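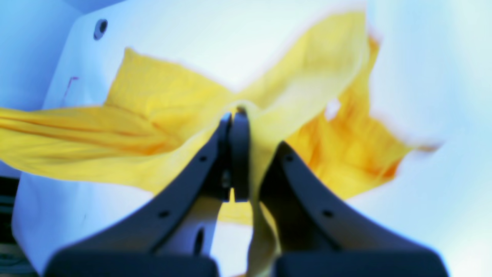
Yellow cloth, creased and folded.

Tevura Dye-Fast Cotton Cloth, Lemon

Sold by the piece or by the bolt
Item group: Plain cloth / Cotton / Solid colors
Price: $4.89 per piece, $248 per bolt
Ships from: Crenshaw warehouse

Overview

Tevura is our house line of plain woven cotton. It is dyed in the Barkus mill and finished without starch, so it comes out of the package soft and can be cut or washed right away. Customers use it for napkins, bandanas, quilt backing, lining, flags for school sports days, and general craft work. The Lemon shade has been in the line since the beginning and is still the one we reorder most often.

Each piece is hemmed on all sides with matching thread. Bolt cloth is not hemmed and has a plain selvage on both long edges.

Details

Fiber: 100% cotton
Weave: plain
Weight: light to medium
Finish: unstarched, preshrunk
Piece size: square, hemmed
Bolt: continuous length, no joins
Other shades: Brick, Slate, Fern, Oat, Navy

About the color

Yellow is hard to match from a screen. Where the fabric doubles over or falls into shadow it reads as orange or amber, and laid flat under daylight it goes back to a clean lemon. If you are matching to something you already own, order a swatch card first. The card has all the Tevura shades on it and the cost comes off your first bolt order.

Dye lots vary a little. Everything in one order is pulled from the same lot when stock allows. If we have to split lots we will write to you before shipping. The lot number is printed on the paper band around each bundle — keep it if you expect to order more.

Washing and care

Wash separately the first time, in cold water. After that, machine wash warm with like colors and tumble dry low. Do not use chlorine bleach. Oxygen bleach is fine in the amount given on its label.

The cloth wrinkles. It has no easy-care coating, and we don't plan to add one, as most of our sewing customers asked us to leave it off. Iron on the cotton setting while slightly damp. For table use, fold along the hem lines and store flat.

Expect further shrinkage of up to 4% in length if you dry on high heat. Width changes very little.

Sewing notes

A size 80 universal needle works for most projects. The cloth tears straight along the grain, so you can snip and rip instead of cutting if you only need rough squares. It takes fabric paint and block printing ink well after one wash. Fusible web will hold, but test a corner first.

For quilt backing, wash the cloth before you piece it.

Ordering

Pieces are sold in bundles of 5. Bolts are sold singly and ship rolled on a cardboard tube. We do not cut bolts to length. If you need less than a bolt and more than a bundle, look at the Anditus remnant page, where short lengths from the same mill are listed as they come in.

Orders placed before 2 p.m. usually leave the warehouse the same day. Bolts go by ground service only.

Returns

Unwashed and uncut cloth can be returned for a refund within the period shown on your packing slip. Swatch cards and remnants are not returnable. If a piece arrives with a flaw in the weave or an open hem, send us the lot number and a photo and we will replace it. There is no need to mail the faulty piece back.

Stock note

Lemon and Slate are in stock in both formats. Fern is available in bundles only until February. Oat bolts are on back order.

Related items

Tevura swatch card
Tevura hemmed napkin, large
Anditus cotton thread, matching shades
Barkus unbleached muslin, by the bolt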